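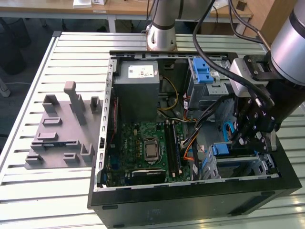 Chandrasekhar Warrier wrote to us in March that he had put off opening his old tower for the best part of a year, and that when he finally laid it down on its side and took the panel off, the whole job of adding memory was over before his tea had gone cold. We were so pleased to get that letter (he let us share it) because it says what we try to tell everybody who rings up about the Varlow and isn't sure whether they are "the sort of person" who can own a computer with a removable side.

The Varlow Refurbished Tower

The Varlow is our everyday desktop, bought back from offices, cleaned, tested and sent out again for another few years of useful life. It's a black tower, plain as you like, and it comes from a time when makers still left you room to get your hands in. We've sold a good many other machines over the years, some of them much prettier, and we keep coming back to this sort.

What you'll find under the panel

The processor sits in its socket on a green motherboard, with the memory right next to it. Each memory slot has a latch at the end - press it outwards, lift the old stick, press the new one down until the latch closes. There is an expansion card fitted in one of the long slots, and the power supply has a corner of the case to itself, with its label where you can read it without standing on your head.

The part our customers are fondest of, though, is the blue latches. Blue plastic on a part means it's meant for you to touch, and on the Varlow that goes for the drive bays. You don't need to hunt for a tiny screwdriver, or for the tiny screw that has rolled under the fridge. Unplug the data cable and the power lead from the drive first, then work the latch and ease the drive out. If it feels stiff, check the leads again before you pull any harder!

Do lay the tower flat before you start. It is so much easier to see what you're doing, and nothing drops down into the bottom of the case. Switch off at the wall, pull the mains lead out, and touch a bare bit of the metal chassis before you handle the memory.

What we do before it leaves us

Every tower is blown clear of dust, given fresh paste under the processor cooler and run for 5 hours under load. The cables are checked along their length and any tired ones swapped for new Flestar leads. Then it is wiped down, wrapped and boxed. We don't polish out small scratches on the outside, so expect a mark or two from its office days.

Choices when you order

Drive: the standard one, or a larger one at extra cost. We can also leave the bays free if you have a drive of your own to put in.
Memory: as supplied, or doubled. You're very welcome to buy the memory from us and fit it yourself.
Keyboard and mouse: the Boler set, wired, quiet enough for a shared room.
Monitor: not included, but ask, as we often have a few in.

Price and guarantee

The tower is £67 with the standard drive, and delivery takes about 4 working days. The guarantee runs for 90 days and covers parts and labour. Opening the case does not affect it, and neither does changing a drive or adding memory, and we've put that in writing on the card in the box because so many people ask.

If you live near the Sukprasert workshop you can collect, and if you'd like to be shown how the panel and the latches work before you take it home, just say so at the counter. It only takes a few minutes and we enjoy doing it.

Spare latches, side panels and drive cables are kept in stock for the Varlow. Please have the number from the back of the case handy when you ring, as the panels come in two slightly different depths.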